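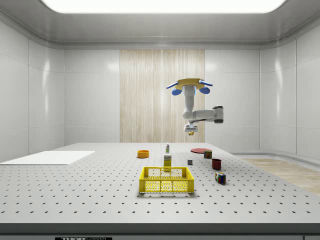

Software > Manipulation > Newsletter

Kendach 7: planning for a ceiling-mounted arm

The September release of Kendach changes how the planner treats an arm that hangs over its work surface. Until now the base frame was assumed to point up, and inverted mounts were handled by a fixed transform applied after planning. That worked for free-space moves. It failed when gravity compensation and the collision model disagreed about which way was down, and the controller rejected the trajectory at the first waypoint.

The mount orientation is now read once, from the cell description, and passed to the planner, the collision checker and the controller. Existing cell files load without edits. If yours carries the old post-transform, delete it, or the arm will be flipped twice.

The clutter test in simulation has been rebuilt on the new mount. The tabletop holds a yellow crate with open lattice sides, an orange bowl, a red plate, a mug, a small can, a Rubik's cube and a few other items. The crate is the awkward one. Its convex hull closes the top, so every place pose inside it is reported as a collision. Kendach now splits such meshes into convex parts at load time and caches the result.

Olga Villalba ran the Erkadley suite against the new build. Of 841 planning queries, 182 had timed out on the previous release; 13 do now. Most of the remainder are grasps close to the table surface, where the wrist has little room to rotate and the sampler spends its budget on poses it cannot reach. A seeded sampler for that case is on the Clerkdale branch and is not merged.

Known issues:
- Attached objects keep their old padding after a regrasp. Call the scene refresh by hand.
- The Palma viewer draws the inverted base correctly but prints joint limits with the wrong sign – display only.
- Mesh splitting is slow on the first load of a new cell.

Support for the post-transform will be removed in January.

Filed under: Motion planning, Simulation, Release notes
7 comments | 13 shares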